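Buretti Room refresh: where we've got to
Fri 20 September

Hello Thomas, and hello to everyone else at Potalia who reads these. You asked for something short and I'll do my best, but there's a fair bit to tell you!

The big news is that the papering is finished. We went round and round on patterns in May (Carmela Galli wanted stripes, I very much didn't) and ended up with two that are close cousins: a beige one with small dark brown damask motifs in columns for the back, and one with bigger brownish-olive medallions for the left and right. I was worried they'd fight each other. They don't, or not to my eye anyway, and Carmela has come round to them.

The cloth is on too. It's the off-white one with grey leaves and ferns and those soft orange blossoms, and I love it – the orange warms up all that brown no end. 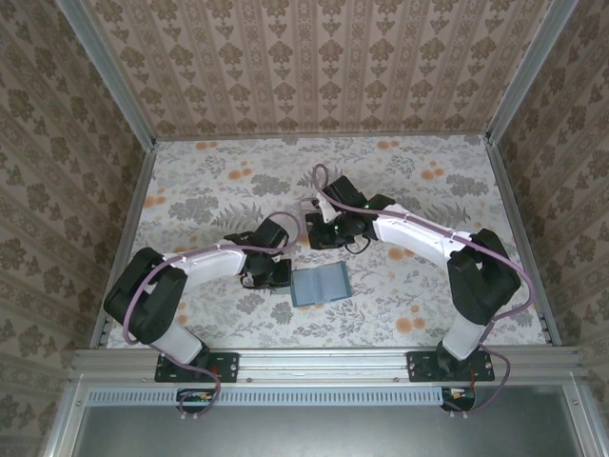 Lucrezia Mancuso

So, flowers on the cloth and pattern on all three sides. Settimio thinks it's a lot. I think it's cheerful, and a plain cloth would have looked a bit mean against those medallions. If you'd like something quieter, do say, as swapping the cloth is the easy bit.

Money next. Of the 800 you gave us, the paper came to 197 and the paste, brushes and lining to 80. The cloth was 133, more than I'd put in the plan (sorry!), but it's a good weight and the cheaper one had a horrid shiny finish. That leaves 390 in the pot.

Still to do: a second cloth so we've got one for wash days, and a proper look at the lighting, where I'd like your advice before I spend anything. Settimio Gentile is getting a price from Rotatari and I'll send it on when it comes.

Do ring if any of this is unclear. Mornings are best.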